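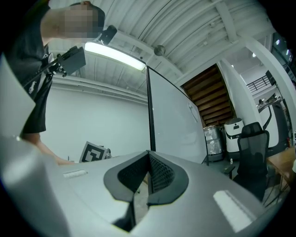
2020-08-12
Canan Çetinkaya, Ferhat Aksoy, Barış Tekin

4. The open day at Stoldale

I'll switch to first person here, because I was the one on the floor all day and it reads badly any other way. Sections 2 and 3 covered the gripper and the demonstrations we recorded with our own staff. What we didn't have by June was any idea how people who had never held the thing would do with it, so when Stoldale opened its workshop to visitors we asked for a corner and got one.

4.1 Setup

We kept it simple (we had one morning to get ready!). A visitor picked up the hand-held gripper, got a one-minute talk from Bülent Yazıcı, and then moved soft parts from one tray to another for as long as they felt like it. A fiducial marker board gave us a fixed reference, and we left the rest of the room the way we found it. I had wanted a cleaner background and Ferhat argued me out of it. He was right, I think, though we still disagree about how much the clutter helped the tracking.

Figure 4. The hand-held gripper at the open day, seen from its own camera. The V-shaped notch between the padded sides is at center; the marker board is at left, behind the gripper body.

The view in Figure 4 is very wide, and you'll notice how hard the ceiling beams bend. We correct for that before tracking but feed the policy the raw picture, same as in Section 3. The gripper body takes up most of the lower half, so a part held too low in the notch is easy to lose. I told people to keep their wrist up. Most of them forgot within a minute, and so did I when it was my turn.

4.2 What we got

Visitors made 1,840 attempts, and 1,587 of those gave us a full track we could use. I'd told Ertuğrul Kocabaş at Casosent to expect around 3,000, so that was a slightly awkward phone call. The line was the problem: people wanted to chat, and the chatting was half the fun, and I wasn't going to hurry anybody along for the sake of a bigger table.

The dropped tracks mostly came from fast turns away from the marker board. A few came from visitors setting the gripper down while it was still recording (we've added a beep).

What surprised me was the grip style. Our own staff come in straight and close slowly. Visitors came in from the side, nudged the part, backed off, and tried again, and those second tries are exactly what the staff set is short on. We kept them all. Section 5 compares training with and without them, using the Inness trays for both.

Contact: Canan Çetinkaya, Stoldale | © 2020 the authors | Back to top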